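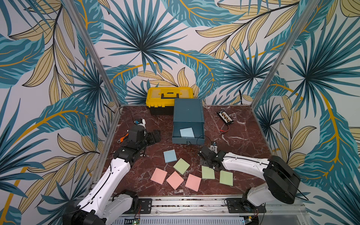 Put the sticky notes away with the tools
Opinion
April 30, 2022

Most advice on tidying a workbench is about the big things. Buy a toolbox, hang up a pegboard, get the battery charger off the floor. I have no quarrel with any of it. My complaint is that the advice stops there, and the item that makes most benches hard to use is paper.

I mean small paper. The pad of sticky notes, the torn corner of an envelope with a measurement on it, the receipt you wrote a part number on the back of. These have no home in most workshops, so they live on the work surface, under the thing you are working on. When you need one you lift everything up to look for it.

My view is that a pad of notes is a tool and should be stored like one. It should have a fixed spot in a box or a tray with an open front, within reach of where you stand. A drawer is second best. A lidded toolbox is no good at all for this, and I say that as someone who owns three of them. You will not unlatch a lid to write down a number. You will tell yourself you'll remember it, and then you won't.

I rented bench space at Hegarty, a shared workshop, for about 7 years. When I started, there was one pad of notes by the sink, and people walked over to it. Charito Manalo, who had the bench next to mine, got tired of walking and put a small bin with no front at the back corner of her table. Pad, pencil, tape measure. Within a month or so half the room had copied her. I never saw her hunt for a pencil again, which at that time I was doing daily.

Brendan Keogh disagreed with her then and still does. He keeps everything in one toolbox, shuts it when he leaves, and says a bench should be bare. He thinks an open box is an invitation to dump things. He has a point. An open bin fills up with cable ties and dead batteries if you let it, and I have let it. But Brendan also writes on his hand.

The color of the pad matters more than you would expect. Standard yellow is a poor choice if your toolbox is yellow, and a lot of toolboxes are. On a dark surface a pale blue note is easy to find. 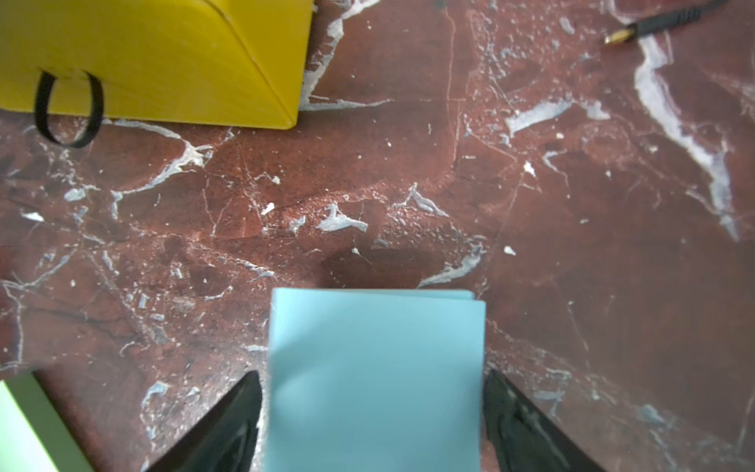
White is fine too, but a white note looks like trash and gets thrown out with the trash. I lost the dimensions for a whole cabinet that way in September and had to measure it again with the doors already hung.

Then there is the surface itself. People like a busy pattern on a tabletop. It hides scratches and coffee rings, and a stone look dresses up a plain room. It also hides screws. I spent a good part of one winter working on a veined brown top at a friend's place, and every pale streak on it looked like a washer I had dropped. If you have a top like that and you like it, keep it, but put down a plain mat for the small parts. A 4 dollar placemat will do.

Cables deserve a harder line than I usually hear. A charger needs to be out where the air gets to it and you can see it, so its place is the back corner, and I have stopped trying to hide mine. Loose wire is another matter. If a cord crosses the front of a box, you will catch it with your sleeve every time you reach in, and sooner or later the box comes with you. Run it behind. It takes a minute with two clips.

Some readers will say that all of this belongs on a phone. Laiba Sandhu told me so when I showed her a draft, and she does keep very good lists on hers. I tried it. My hands were covered in glue and the screen wouldn't read my thumb. A pad of 100 sheets has never asked me for a passcode, and I can stick the top one to the part it refers to.

So before you buy another organizer, pick the spot for the pad. Stand where you normally stand, reach out without leaning, and put an open box there. The pad goes in it at the end of the job along with the hammer and the pliers. If there is room left over, leave it empty for a week before you decide what else goes in.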